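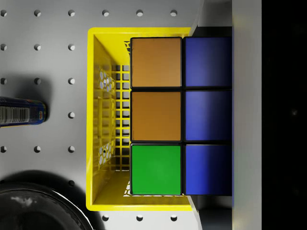 리스트브리지(Ristbridge) 놀잇감 대여실의 대여 규정 개정안에 대하여 이용 회원 여러분의 의견을 구합니다. 현행 규정은 대여 품목이 지금의 절반에도 미치지 않던 시기에 마련된 것으로, 현재 등록 품목 1315점을 같은 기준으로 관리하는 데 한계가 있습니다. 특히 부속이 많은 보드게임과, 노란 플라스틱 바구니에 담긴 큐브 퍼즐처럼 그 자체로 완결된 단품에 동일한 점검 시간과 동일한 보증금을 적용하고 있다는 점이 여러 차례 지적되었습니다. 개정안의 주요 내용을 아래와 같이 게시하오니 검토하신 후 이 글에 답글로 의견을 남겨 주시기 바랍니다. 제출된 의견은 8월 말에 취합합니다.

작성자: 대여실운영담당
게시판: 규정 및 제도 개선

1. 품목 구분의 신설

현행 규정은 모든 놀잇감을 한 종류로 취급합니다. 개정안은 이를 단품, 소형 세트, 대형 세트로 구분합니다. 단품은 분리되는 부속이 없는 품목을 말하며 퍼즐 큐브, 팽이, 공, 봉제 인형 등이 해당합니다. 소형 세트는 부속 61개 이하, 대형 세트는 이를 초과하는 품목으로 합니다. 부속 수는 설명서에 기재된 수량이 아니라 등록 시점에 실제로 확인한 수량을 기준으로 합니다.

2. 대여 기간 및 보증금

단품과 소형 세트의 대여 기간은 현행 12일을 유지합니다. 대형 세트는 16일로 연장합니다. 보증금은 단품에 한하여 폐지하고, 소형 세트와 대형 세트는 현행 금액을 유지합니다. 연장은 예약자가 없는 경우 한 차례 가능하며, 연장 신청은 반납일 전날 오후 6시까지 접수된 건에 한합니다.

3. 보관 및 진열

단품은 개방 진열을 원칙으로 하고, 세트류는 서랍과 문이 달린 수납장에 보관하여 직원이 꺼내 드리는 방식으로 전환하고자 합니다. 회원이 직접 꺼내어 살펴보실 수 있는 범위가 줄어드는 점은 인지하고 있으며, 이에 대한 의견을 특히 구합니다. 흰색 수납장은 손잡이가 앞으로 돌출된 형식이므로 통로 폭을 정할 때 이를 감안하여야 합니다.

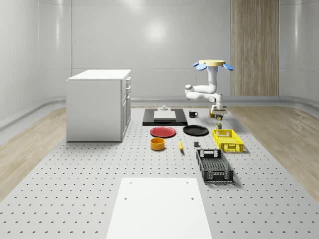
4. 반납 점검 및 분실 처리

반납 시 점검은 회원 입회하에 실시합니다. 다만 대형 세트는 접수 후 이틀 이내에 점검하고 결과를 문자로 통지하는 방식도 선택하실 수 있습니다. 부속이 분실된 경우 동일 부속의 구매가 가능하면 실비를 청구하고, 구매가 불가능하면 품목의 사용 가능 여부를 판단하여 처리합니다. 주사위, 말, 모래시계 등 범용 부속은 동등한 물품으로 대체하여 제출하실 수 있습니다.

5. 휴관일 반납

수요일 휴관일에는 반납함을 통한 반납을 단품에 한하여 허용합니다. 세트류를 반납함에 투입하신 경우 다음 개관일에 반납된 것으로 처리하며, 투입 과정에서 발생한 파손은 회원의 부담으로 합니다.

문의: 대여실 담당 Nele Van den Broek

답글 (댓글순)

하늘계단
개정안의 취지에 동의합니다. 단품 보증금 폐지는 진작 시행되었어야 할 사항으로 판단됩니다. 다만 제1항의 구분 기준에 대하여 질의드립니다. 자석 블록과 같이 동일한 형태의 부속이 다수인 품목과, 서로 다른 부속으로 구성된 보드게임을 부속 수만으로 구분하는 것이 타당한지 의문입니다. 자석 블록은 한 개가 부족하여도 사용에 지장이 없으나, 보드게임은 카드 한 장만 없어도 진행이 불가능한 경우가 있습니다.

서쪽창가
제3항에 반대합니다. 본인은 만 네 살 자녀와 함께 대여실을 이용하고 있습니다. 자녀가 상자를 직접 들어 보고 그림을 살펴본 뒤 고르는 과정이 이용 목적의 상당 부분을 차지합니다. 세트류를 문이 달린 수납장에 넣고 직원에게 요청하는 방식으로 바꾸면 글을 읽지 못하는 아동은 선택에서 사실상 배제됩니다. 관리상의 편의를 위하여 이용자의 권익을 제한하는 조치이므로 재검토를 요청합니다.

플럼턴회원
서쪽창가 님의 의견에 이견이 있습니다. 플럼턴(Plumton) 대여실은 이미 세트류를 수납장에 보관하고 있으며, 표지 사진을 모은 책자를 비치하여 아동이 손가락으로 짚어 고르도록 하고 있습니다. 본인의 자녀들은 이 방식에 곧 적응하였습니다. 개방 진열 당시에는 상자가 열린 채 서로 다른 게임의 카드가 섞이는 일이 잦았고, 대여해 간 물품의 절반이 다른 게임의 부속이었던 경우도 있었습니다. 그때의 불편과 비교하면 현재의 방식이 낫다고 생각합니다.

서쪽창가
책자가 대안이 될 수 있다는 점은 인정합니다. 그러나 그와 같은 책자에 관한 내용은 개정안에 포함되어 있지 않습니다. 개정안에 명시되지 아니한 조치를 전제로 찬성할 수는 없습니다. 또한 책자로는 상자의 크기와 무게를 알 수 없습니다. 버스로 이동하는 가정에는 중요한 정보입니다.

대여실운영담당
하늘계단 님, 서쪽창가 님, 플럼턴회원 님의 의견에 감사드립니다. 우선 확인된 사항을 안내드립니다. 표지 책자의 비치는 내부에서 논의된 바 있으나 개정안에 반영되지 않았습니다. 제3항에 해당 내용을 추가하는 방안을 검토하겠으며, 상자의 크기와 무게를 함께 기재하는 것도 가능합니다. 제1항의 구분 기준에 대하여는 동일 부속이 반복되는 품목을 예외로 두는 문구를 준비하여 다시 게시하겠습니다.

모래시계수집
제4항의 범용 부속 대체 조항과 관련하여 의견을 제출합니다. '동등한 물품'의 판단 기준이 불분명합니다. 모래시계의 경우 외형이 같더라도 시간이 다른 제품이 많습니다. 작년에 대여한 게임에는 설명서에 기재된 시간보다 현저히 짧은 모래시계가 들어 있었는데, 이전 이용자가 대체하여 제출한 물품으로 추정됩니다. 직원이 시간을 측정한 후 수령하도록 규정하여 주시기 바랍니다.

jakville_0
모래시계의 시간까지 측정하도록 하는 것은 과도한 요구라고 생각합니다. 반납 창구의 대기 시간이 이미 길고, 토요일 오전에는 더욱 그러합니다. 작크빌(Jakville)에서 전입한 회원으로서 말씀드리면, 그곳에서는 범용 부속을 회원에게서 받지 않고 대여실이 일괄 구매하여 보충하며 회원은 정해진 금액을 납부합니다. 이 방식이 쌍방에게 간편합니다.

모래시계수집
jakville_0 님의 의견에 답합니다. 정액 납부 방식이라면 이의가 없습니다. 본인의 요구는 측정 자체에 있는 것이 아니며, 게임의 진행에 영향을 주는 부속이 확인 없이 교체되어서는 안 된다는 것입니다. 다만 나무로 된 말을 플라스틱 말로 보충하는 것과 같은 경우는 별도로 정하여야 합니다. 오래된 판본을 아끼는 회원도 있습니다.

하늘계단
정액 납부의 경우 금액을 얼마로 할 것인지에 따라 의견이 달라질 수 있습니다. 주사위 한 개를 분실하고 세트 가격에 가까운 금액을 납부한 사례가 과거에 있었습니다. 당시 본인이 이의를 제기하였으나 회신을 받지 못하였습니다.

대여실운영담당
하늘계단 님, 말씀하신 건은 대여 기록을 확인한 후 개별적으로 연락드리겠습니다. 회원 번호를 쪽지로 보내 주시기 바랍니다. 공개 게시판에는 회원 번호를 기재하지 마시기 바랍니다.

미힐스공방
놀잇감 수리업체 미힐스(Michiels)입니다. 이해관계가 있는 당사자임을 먼저 밝힙니다. 제5항의 반납함 이용과 관련하여, 단품이라 하더라도 투입 시의 낙하 충격으로 파손되는 품목이 있습니다. 회전식 퍼즐 큐브는 모서리부터 떨어질 경우 내부 축이 어긋나 조각이 빠질 수 있고, 나무 팽이는 심이 휘는 경우가 있습니다. 반납함 바닥에 완충재를 설치하거나 반납용 주머니를 함께 대여하는 방안을 권합니다. 당사에서 판매하는 제품이 아니어도 무방합니다.

서쪽창가
반납용 주머니에 찬성합니다. 아울러 제5항 후단에서 파손을 전부 회원의 부담으로 한 부분은 삭제하여야 합니다. 투입 과정에서 발생한 파손인지, 그 이후 다른 회원이 투입한 물품에 눌려 발생한 파손인지 구별할 방법이 없습니다.

플럼턴회원
해당 문구는 세트류를 반납함에 넣은 경우에 한정된 것으로 읽힙니다. 규정에서 금지한 방법으로 반납한 회원이 책임을 지는 것은 당연합니다.

서쪽창가
본인은 그렇게 읽지 않았습니다. 제5항은 세트류의 투입을 금지한다고 규정하지 않고, 다음 개관일에 반납된 것으로 처리한다고만 규정하고 있습니다. 금지인지 허용인지 문언상 명확하지 않습니다. 두 사람이 서로 다르게 읽었다면 조문을 고쳐야 한다고 봅니다.

플럼턴회원
그 점은 수긍합니다. 금지한다는 문구를 명시하는 편이 좋겠습니다.

은행나무길
대형 세트의 대여 기간 연장에 반대합니다. 인기 있는 기차 세트는 현재도 예약 순번이 길어 방학이 끝난 뒤에야 차례가 돌아옵니다. 기간을 나흘 늘리면 대기하는 회원은 그만큼 더 기다려야 합니다. 연장은 예약자가 없는 품목에만 적용하고 기본 기간은 현행대로 유지하여 주시기 바랍니다.

jakville_0
대형 세트는 조립과 정리에만 며칠이 걸립니다. 맞벌이 가정에서는 주말이 두 번 포함되어야 충분히 이용할 수 있는데, 현행 기간으로는 대여 요일에 따라 주말이 한 번만 포함되기도 합니다. 연장안에 찬성합니다. 수요가 몰리는 기차 세트는 별도 목록으로 관리하면 될 것입니다.

은행나무길
별도 목록으로 관리한다면 동의할 수 있습니다. 목록의 선정 기준과 갱신 주기를 사전에 공개하여 주실 것을 요청합니다.

대여실운영담당
현재까지 제출된 의견을 다음과 같이 정리합니다. 제1항은 동일 부속 반복 품목의 예외를 추가합니다. 제2항은 예약이 많은 품목의 별도 목록을 두는 안을 병기합니다. 제3항은 표지 책자의 비치를 명시하되, 개방 진열을 유지하자는 의견이 있었음을 함께 기록합니다. 제4항은 범용 부속의 정액 납부안과 대체 제출안을 모두 상정합니다. 제5항은 세트류의 반납함 투입을 금지하는 문구로 수정하고 반납용 주머니의 비용을 확인합니다. 수정안은 별도의 글로 게시하겠으며, 그때까지 이 글의 답글 기능은 열어 두겠습니다.

모래시계수집
오래된 판본의 부속에 관한 의견이 정리에서 누락되었습니다. 추가를 요청합니다.

대여실운영담당
제4항에 추가하였습니다.

서쪽창가
제3항의 반대 의견은 기록으로만 남기지 마시고 별도의 안으로 상정하여 주시기 바랍니다. 소형 세트만이라도 개방 진열을 유지하는 안을 제안합니다.

하늘계단
서쪽창가 님의 제안에 동의합니다. 소형 세트에는 유아용 품목이 많으므로 아동이 직접 고를 수 있도록 하는 것이 적절합니다. 카드가 섞이는 문제는 상자를 고무 밴드로 묶어 두는 것으로 상당 부분 해소될 것입니다.

플럼턴회원
고무 밴드는 상자 모서리를 상하게 합니다. 천으로 된 띠를 권합니다.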